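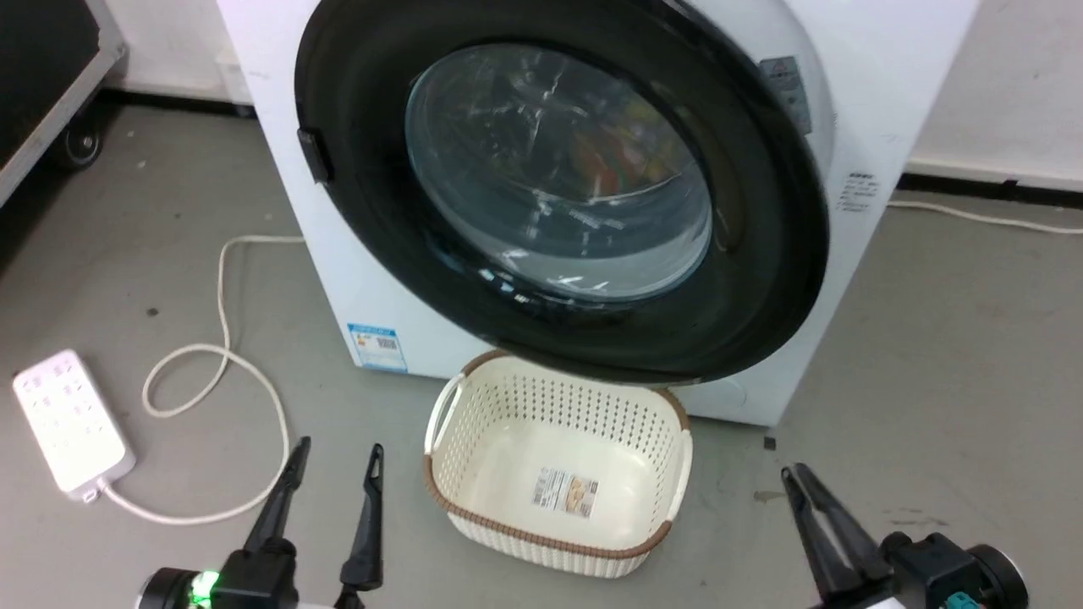 **mirelka_k** wrote:

Hello everybody, I would like to ask about hard water, because I moved in February to a house outside Abernathy and I have never lived with such water before. The kettle becomes white inside after one week, and the shower glass looks like somebody breathed on it. My biggest worry is the washing machine. It is a white front loader with the big round door, it stands on the concrete floor, and I wash mostly colored things in it, a lot of orange and red. In my old apartment these colors stayed bright for years. Now the towels are stiff like cardboard and the red looks gray when I hold it near the window. The water company says the hardness is 755, but they did not write 755 of what. Does somebody know? And do I need a softener for the whole house, or is it enough to change the detergent?

---

**pipewrench_dale** wrote:

No unit on it? Call them and ask. If it was hardness in mg/L, your shower head would be a rock by now. My guess is they gave you total dissolved solids, or maybe conductivity, and whoever typed it put it on the wrong line. Get a test strip or a drop kit and measure it yourself at the kitchen tap before you spend a dime.

---

**mirelka_k** wrote:

Thank you, Dale. I did not think that they can mix the lines. I will buy the drop kit, it seems more exact than the paper strips.

---

**TwoTubsTina** wrote:

Whole house softener, don't even think about it twice. We put in a Gundisix and I use half the soap I used to. Towels came back soft after a few washes. It was 2000 dollars with the install, which hurt, but I would do it again tomorrow!

---

**solange_m** wrote:

I must disagree a little with Tina. A softener is a good thing, but it is a large expense for a person who does not know her number yet. I lived nine years with hard water and I never had one. What I did was this:

- I took the dose for hard water which is written on the detergent box. Many people take the dose for soft water and then they wonder.
- I used powder for the whites and the towels, and liquid only for dark clothes.
- I put a water conditioner powder (mine was Skotent) together with the detergent when the load was full.
- Every second month I ran the machine empty, on hot, with citric acid. Please look first in the manual if it is permitted for your model.

The gray color comes often from soap and minerals which stay together in the cloth. You can try to soak one towel overnight in warm water with the conditioner, and in the morning you will see if the water is cloudy. Try it with one towel only, and not with a red one.

Solange Maillard

---

**pipewrench_dale** wrote:

Agree on the dose. Not sold on citric acid that often. It can be rough on rubber seals. Twice a year is plenty.

---

**solange_m** wrote:

Maybe you are right about the seals, Dale. My machine was old and I did not look at them very carefully. I would still not wait half a year if the water is very hard.

---

**TwoTubsTina** wrote:

But then you still have the kettle and the shower and the water heater. You can't pour Skotent in the water heater lol. I'm only saying what worked in this house.

---

**fernhollow** wrote:

Has anyone tried the magnetic things that clip on the pipe? My brother in law swears by his Futa.

---

**pipewrench_dale** wrote:

I've taken two of those off customers' pipes. Scale on both sides of it. Save your money.

---

**fernhollow** wrote:

He says his coffee tastes better, but he also bought a new coffee maker that week, so...

---

**mirelka_k** wrote:

I come back with the result. I made the test two times, and both times it was about 160 mg/L. So it is hard, but it is far away from 755. I also called the company and a kind lady said that 755 is the conductivity, exactly as Dale supposed.

I looked at my detergent box too, and I must admit I was using the smallest dose, the one for soft water. I will try first what Solange wrote, with the bigger dose and powder for the towels. Tina, I do not say no to the softener, but the roof must be repaired before.

One more question, for Dale or for anyone: if I buy a softener later, must the garden tap stay on the hard water? I have tomatoes there.

---

**pipewrench_dale** wrote:

Yes, leave the garden tap off the softener. The salt isn't good for the soil. Have the plumber tee it off before the unit.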